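From: Natalia Cuautle
To: Maldonado hardware swap list
Date: 6 Aug 2018
Subject: Re: Holding old server chips upright

Hello Guðlaug, and hello everyone else who has been following along,

Thank you so much for writing to the whole list and not only to me – your question comes up every summer, and I always mean to answer it properly and then end up sending two lines and a promise. Today I have coffee and a free morning, so you get the long version (sorry!).

Guðlaug Hauksdóttir wrote:

> I have inherited a shoebox of processors from the Femau clear-out, mostly
> older Xeons, and they are all sliding around on a piece of foam. I would
> like to keep them where I can read the tops without picking each one up.
> Natalia, you mentioned a printed panel back in June. Does the chip just
> sit in the opening, or does something have to clamp it? And is it worth
> printing one at all, or should I buy the clear plastic trays and be done
> with it?
>
> Guðlaug

First the easy part: please get them off that foam, unless you know it's the anti-static kind. The pink or black foam that came with parts is usually fine, but packing foam from a parcel is not something I'd leave a processor on, even an old one. I lost a whole evening once to a chip that had been stored that way, and I still don't know if the foam was to blame, but I've been fussy about it ever since.

Now, the panel. What I like is a recess with a raised edge, so that the chip has a place to go and you can feel when it's square. It doesn't need to be a tight fit. If you have to push, the opening is too small, and you should take a file to it or print it again a hair larger. I printed my first one too small and spent ages sanding it at the kitchen table, which my family remembers better than I do.
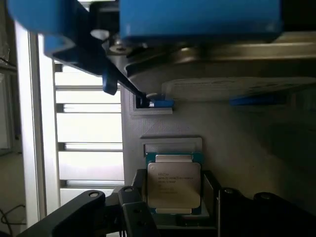
*A CPU seated in the larger recess of a light gray printed panel, with the black holder around its lower part.*

To your clamping question: on a panel lying flat on a shelf, no, I wouldn't clamp anything. If you want it standing up, then yes, give the chip some support low down and at the sides, and keep whatever you use away from the contacts on the back. Those Xeons of yours should have flat pads and no pins, so there is nothing to bend, but fingerprints and grit on the pads are a nuisance to clean off. Hold them by the edges of the green part and you'll be fine.

As for reading the tops, the lettering on the metal lid is faint at the best of times. I tilt mine under the desk lamp until the model number shows, and then I write it on a paper label and stick that to the panel under the opening – never on the chip itself. The glue comes off gray and sticky after a year or two, and then you are scrubbing away with alcohol and muttering.

Is it worth printing? For a whole shoebox, I'd say buy the clear trays for most of them and print one panel for the few you want to look at or keep swapping in and out. The trays stack, they close, and they don't cost you a weekend. A printed panel is nicer to use, though, and I do think the layer lines give it a certain charm (I know not everybody on this list agrees, and I've read all your messages about sanding).

If you'd like my drawing I'm happy to send it, only be warned that the measurements are for my own printer, and you should try a small test piece before you print the full thing. Measure one of your chips too, before you trust my numbers. They don't all come in the same size, and a mixed box from Femau could have anything in it.

Do tell us what you find in there once you've sorted through it! I'm still looking for a mate for the one in my old Watach board, so if you come across a pair you don't need, I have a bag of heatsinks and a good power supply to trade.

Warm wishes to all,
Natalia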